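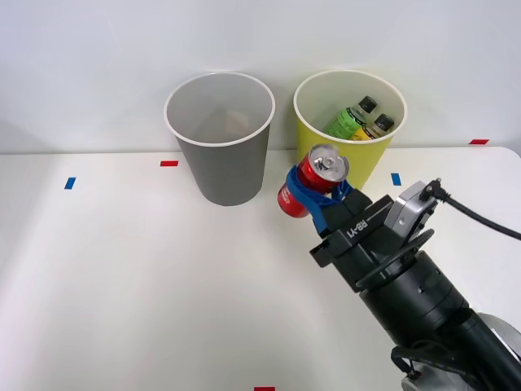

Page last changed: Monday, 9:40 pm

I have been wanting to write about the bins for weeks and I finally have them where I want them, so get comfortable, this is going to be a long post about trash. Happy trash! The kind you can put your hand in!

For most of last year our recycling lived in one paper bag wedged beside the fridge. Cans, bottles, junk mail, the occasional banana peel from a guest who didn't know the rules (there were no rules). Then the bottom of the bag gave out on the stairs one night and I spent a good while chasing cans down to the landing in my socks. That was the end of the bag.

So now we have two. One gray, one yellow, the same tapered shape, like giant paper cups, each with a thin pale rim. Gray is for anything headed to the landfill. Yellow is for cans and plastic bottles, and I love the yellow one a slightly silly amount. It's a shade that goes a bit green depending on the light, and against a plain wall it looks downright cheerful. I had a fancier pair from Skandel bookmarked, with lids and a foot pedal, and I went back and forth for ages before deciding that a lid is one more thing to wipe. No lids. Best decision of the whole project!

They stand side by side on the white table against the wall, which I know sounds odd, but please try it before you laugh. On the floor they got kicked, and whoever was in a hurry just dropped things in the nearest one. Up at hand height you look down into both, and you can't pretend you didn't see which was which. I moved them left and right for an entire evening, and that little square of blue tape on the table marks the spot I don't want them to creep past.

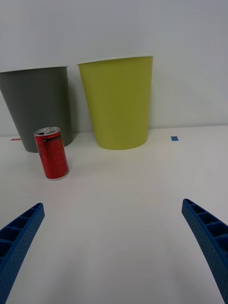 What goes in the yellow one

Bottles first. I rinse them with whatever is left in the dishpan and put the caps back on (our drop-off place in Talmont takes them with the caps, yours may not, so check). They go in bottom first if I can manage it, and they lean on each other quite nicely.

Cans are trickier. An empty one can hold a surprising last mouthful, and I've had that mouthful run down my sleeve more than once. My routine now is to stand the can upright on the table for a minute, tip it over the sink, give it a quick rinse, then drop it in. I don't crush them anymore. Crushed ones got sticky and trapped the drips, and our place wants them whole anyway.

I've also started reading the cans before they go, which slows everything down and makes me very happy. There's a red one with 영양정보 on the side, "nutrition information," and I was so pleased when I learned to recognize those four syllables. The tab stays on, by the way. I used to twist them off and keep them in a jar, and the jar reached 300 before I admitted I had no plan for it.

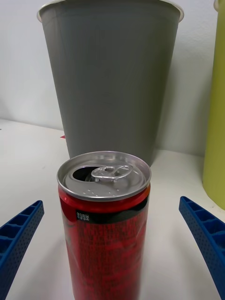 Amirul Pangaribuan wrote to me that he leaves his cans upside down on the dish rack overnight and skips the rinse completely, and that in summer he wouldn't dare, on account of the ants. I'm going to try the rack this week and keep the rinse too, at least until the weather cools down.

Next up is the glass, which still lives in a box under the sink and clinks every time I open the door. I'm thinking a third bin, maybe blue, if I can find the same shape!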